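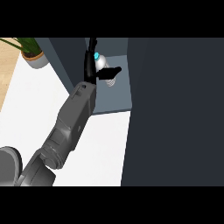
Flurkus is a table of 1,233 lost property records from the swimming pool and sports hall at Flarkarlow, typed up from the paper register that lived behind the front desk. Each row is one thing somebody left behind, in the words of whoever was on shift when it was handed in. Those words vary a great deal. Take a clear plastic water bottle with a bright cyan cap, like the one at the cabinet compartment at the top of this page. In the register it could be "bottle", "water bottle (clear)", "blue lid", "turquoise lid", "greeny lid" or, from one hand on the late shift, "the usual". All six would be correct. Much of this README is about what we did with that.

Why it exists

Aisling Madigan wanted some short, messy, real text to teach spreadsheet cleaning with, and was tired of the tidy sort where the only mess is a double space somebody put in on purpose. Kevin Kinsella had the register. It was going to be pulped in February. The two of us typed it up over more evenings than either of us will admit to at home.

It has turned out to be good for teaching people to group near-identical descriptions, for arguing about what a category is, and for showing beginners why a free text box is a mistake. It is also quite readable if you like that sort of thing. There is a run of single flippers in the middle that has a kind of plot.

What is in the folder

register.csv is the main table, one row per entry, in the order of the original pages.
register_tidy.csv is the same rows with our categories added. If you only want to make a chart, use this one and don't tell Aisling.
hands.txt lists the different handwritings, with a code for each.
umali_rules.txt holds the rules used by Umali, our grouping script. They are meant to be read by people, and mostly can be.
changes.txt says what we altered and when we changed our minds.

Columns

entry_id: our own number. The register had its own numbering, which began well.

item_text: the description exactly as written, spelling included. "Gogels" stays. So does "goggels", which is a different person.

place_found: where it was picked up, if anyone said. "Changing" means either changing room. "Wet side" and "poolside" are the same place and were used by two groups of staff who evidently never spoke.

colour_text: any colour words lifted out of item_text. We did not convert these to a standard list. We tried, and the attempt ended on the subject of teal.

hand: a code for the handwriting. These are guesses by eye. Codes ending in a question mark are worse guesses.

claimed: yes, no or blank. Blank means nobody wrote anything down. It does not mean the item is still there, although some of it is.

note: everything else. This is the best column. It includes "smells", "smells (2)", "she says it is not hers but took it", and "please stop putting the armbands in the drawer".

How it was typed up

Kevin read aloud and Aisling typed, then we swapped, because his reading voice goes after an hour and her patience goes slightly before. Every page was then checked against the table by whichever of us had not typed it. Where we could not agree on a word, item_text has it in square brackets. Where we agreed but suspected we were both wrong, it also has square brackets.

Crossed-out entries were kept if they could be read. Doodles were left out. There is one very good horse, and we are sorry not to have found a column for it.

Ditto marks were the biggest headache. Staff used them freely, down whole pages, and sometimes over the page, so that a wet towel on one sheet becomes a wet towel on the next with nothing in between to vouch for it. We have filled them in where the item was plain. Where a ditto sat under a name, a colour and a complaint all at once, we copied the item and left the complaint with its first owner.

Categories

The tidy file has these: bottle, towel, goggles, clothing, footwear, toy or float, jewellery, key or card, food, and other. Food was going to be part of other until we saw how much of it there was. A lunchbox with lunch in it is food. A lunchbox without is other. A lunchbox "not opened, not going to" is other, with our thanks to the author.

Odd socks are footwear. Kevin holds that they are clothing and has asked for this to be recorded.

Umali does the first pass, matching on words and common misspellings. A person does the second. The first 1,000 rows were gone over by both of us, and the rest by Aisling alone, so if you see a change in temper near the end of the file, that is the cause.

Personal details

Names of people who lost things have been taken out, as have phone numbers, car registrations and one full postal address supplied for a swimming cap. Staff names were replaced by the hand codes. Jewellery descriptions have been shortened where an engraving would have given somebody away. If you recognise your own item anyway, write to us and we will remove the row. We can't return the item.

Known problems

There are 3 missing pages, torn out neatly. Rows on either side are marked in the note column.

Claimed is unreliable. Some shifts ticked everything at closing time, possibly as a gesture.

Colour words should not be used to study how people see colour. They were written by tired people under a yellow light, often about something they were holding at arm's length.

The register covers what was handed in. It says nothing about what was lost, and very little about what was quietly taken home.

There are duplicates that are real. The same umbrella appears again and again because its owner was like that. Please don't delete them without reading the notes first.

Related work, if that is the phrase

Rulunon is the sister table, made from the noticeboard in the same building. It is smaller, angrier, and mostly about parking. The entry_id columns do not match and were never meant to, so joining the two will give you something, and you should not publish it.

Using it

Do what you like with the files, including for paid teaching, as long as you say where they came from and leave the spelling in item_text alone. Corrections are welcome. Send the entry_id, what we have, and what you think it should say. Corrections concerning socks go to Kevin.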